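The Slow Business of Drying a Basket Willow Crop

Basket willow is cut once a year, after leaf fall and before the sap rises. Most of what decides the quality of a finished basket has happened by the time the maker sits down to weave. Variety, planting distance, cutting height and storage all leave their mark on the rod. Drying is the stage that growers discuss least and lose most by.

The Demirtaş holding lies on heavy river clay and is run by Duygu Kılıçarslan, who took over the beds from an uncle. It carries 40 rows under willow, mostly Salix triandra, with some S. purpurea for fine work and a short run of S. viminalis for stakes. Rows are set close. Close planting forces the stools to compete for light, and the rods grow straight and thin with few side shoots. Wider spacing gives a heavier rod with a larger pith, and pith is a nuisance. It holds water long after the outer wood is dry, and it collapses when the rod is bent sharply over a border.

Cutting is done low, with the blade angled upwards so that the stool sheds rain. Stubs left high produce crooked growth the following season, and a bed that is badly cut for two years running takes several more to put right. The cut rods are tied in bundles, called bolts, and sorted by length. Sorting uses a deep barrel sunk into the floor. A bolt is stood upright in the barrel and the longest rods are drawn out from the top by hand, then the next longest, until only the short stuff remains.

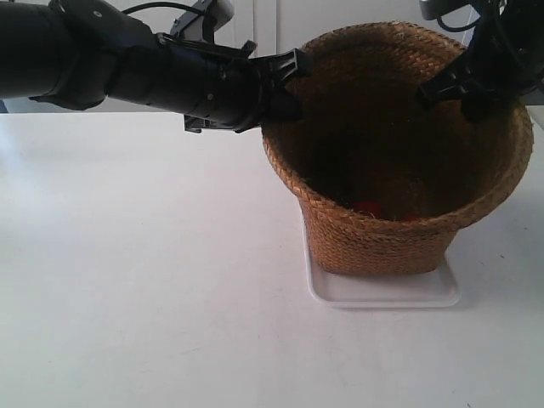 What happens next depends on the colour wanted. Brown willow is dried with the bark on. Buff willow is boiled in the bark for several hours, so that tannin stains the wood, and then stripped. White willow is stood in shallow water until spring, when the leaf buds open and the bark slips, and is stripped without boiling. Each of the three dries at a different rate and fails in a different way.

Brown willow is the slowest. Bark is a good barrier to water, and most of the moisture has to leave through the cut ends. A bolt stacked tightly indoors in winter will still be damp at the centre in early summer. If the air around it is still, grey mould starts under the tie and works outwards. The mould does little harm to the strength of the rod at first. It does mark the bark, and marked bark can't be sold for anything except garden hurdles.

Buff willow comes out of the boiler saturated and must be stripped while warm. Once stripped, it dries in a day or two in moving air. The risk here is dry heat. A rod dried too fast on the outside sets hard before the core has shrunk, and fine cracks open along its length. They close up again when the rod is soaked and are easily missed until the maker kinks a rod around a corner stake and it splits.

White willow bruises. It is stripped in strong daylight and should be dried in the open on the same day, leaned against a rail in a single layer and turned once. Rain on stripped white rods leaves a pinkish stain that doesn't come out. Kılıçarslan keeps her rails within carrying distance of the barn for this reason and watches the sky.

Rupert Gruber has spent most of his working life on the problem of moving air through a stack. His drying shed at Wotia has slatted walls on two sides, a solid floor and a single low-speed fan at the ridge. The bolts lie on battens with their butts facing the prevailing wind. He weighs the same test bolts every week and writes the figure on a card tied to each. When the weight has held steady for two weeks, the bolt is counted as dry and goes to the dark store.

"People want a moisture meter," Gruber says. "A meter with pins tells you about the place where you put the pins. The scales tell you about the whole bolt."

He is equally firm on the matter of loosening ties. Willow shrinks in diameter as it dries, and a tie that was tight when the rods were green will be slack by spring. Growers tend to tighten it. Gruber leaves it slack, and moves it along the bolt by a hand's width each month so that no part of the bark stays covered. 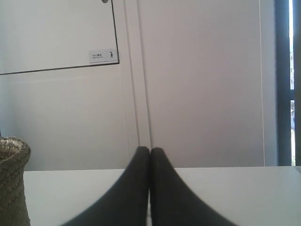
The dark store matters nearly as much as the shed. Light bleaches brown willow unevenly, and a bolt left near a window will be two colours by the time it is sold. Dry rods keep for years in the dark if the air is cool and mice are kept out. Mice go for the butts, and use the shavings for nesting.

Makers have their own views. Ingegerd Forsberg buys brown willow by the bolt and rejects any that smells sweet, a sign in her view that it was put away too early. She soaks her rods in cold water, allowing a day for each foot of length, and then wraps them overnight in a damp cloth. This resting stage is called mellowing. A rod used straight from the tank is wet on the surface and stiff inside. It will weave, but the weave loosens as it dries, and the border of the basket lifts.

Loosening is the fault that buyers notice. A basket made with properly dried and mellowed rods tightens very little after it leaves the bench, as the wood has already done its shrinking once. A basket made with green rods shrinks for months. Forsberg will make with semi-green willow for potato baskets and log baskets, where some movement is tolerable, and packs the weave down harder with the rapping iron to allow for it.

Yiğit Akyol, who grows on lighter ground and sells mainly to repairers, cuts in October if the leaf is down, earlier than most. The rods go into the shed while there is still some warmth in the air, and he gains several weeks. The price is a weaker stool. He rests one bed in 5 each year, cutting it late and feeding it with composted bark from the stripping brake. Bark breaks down slowly and is acid, so he limes the bed in the same season.

Related articles
Choosing Willow Varieties for Light Soils
The Stripping Brake: Patterns and Repairs
Rapping Irons, Bodkins and Shop Knives
Rush and Sedge: Harvest and Storage
Letters: Boiling Times for Buff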